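I finally did my will, and it only took me four years of meaning to

So it's done. Signed, witnessed, copied, and sitting in a folder with a label on it, which for me is a minor miracle. I've been saying "I should really do a will" ever since we bought the house in Flitmont, and every year I'd get as far as opening a document, typing my own name, and going to make a sandwich.

What finally got me moving was my aunt's estate. She had a will, a perfectly good one, but it was from before she moved states, and the person she'd picked to handle everything had died years ago. Nobody had checked. My cousin spent most of a winter on the phone with the bank. I helped a bit with the paperwork and came home every time thinking, okay, mine would be so much worse than this.

I called three places. The first wanted $1,679 for a will and powers of attorney for the two of us, the second never called back, and the third was Robles, a small office over by the post office, which quoted me $1,285 flat for the same package. I went with Robles, partly for the price and partly because the woman who answered the phone laughed when I told her how long I'd been putting it off (kindly! she was very nice about it).

They send you a questionnaire first. I figured it would take me 30 minutes and it ate two whole evenings. The money questions were fine, I mean, there isn't that much to list. It was the people questions. Who gets the kids? Who's the backup if that person can't? Who decides about the hospital stuff? My husband and I had never once said any of this out loud, and we disagreed on nearly all of it. We had a pretty tense half hour over guardians, then ate ice cream and picked it up again the next night.

The other thing I had no clue about was beneficiary forms. I assumed the will covered everything. Nope! My retirement account from my old job at Vekberg goes to whoever is named on the form, whatever the will says, and the name on my form was my college roommate. I love her, but no. I'd filled it in at 24 and never looked at it again. If you do only one thing after reading this, go look at yours.
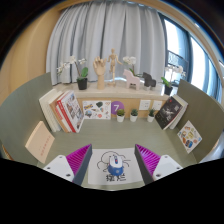 Changing it was a pain, by the way. The website kept logging me out, and the help line told me to mail in a paper form, and then the paper form came back to me with a note about a missing initial on page two. I initialed it, sent it off again, and the confirmation letter showed up in August. I've never been so happy to get boring mail.

The signing itself was quick. Two witnesses from down the hall, a notary with a very loud stamp, lots of flipping to the little sticky flags. I did get a bit teary at the guardian page, and the lawyer just slid the tissues over and kept going – I guess she sees that a lot.

What's left is the cabin up at Nevberg, which I own with my brother, and neither of us can remember how the deed is written. He thinks it passes straight to the other one and I think it doesn't. He's supposed to be digging out the closing papers, so I'll write that one up when I know who was right.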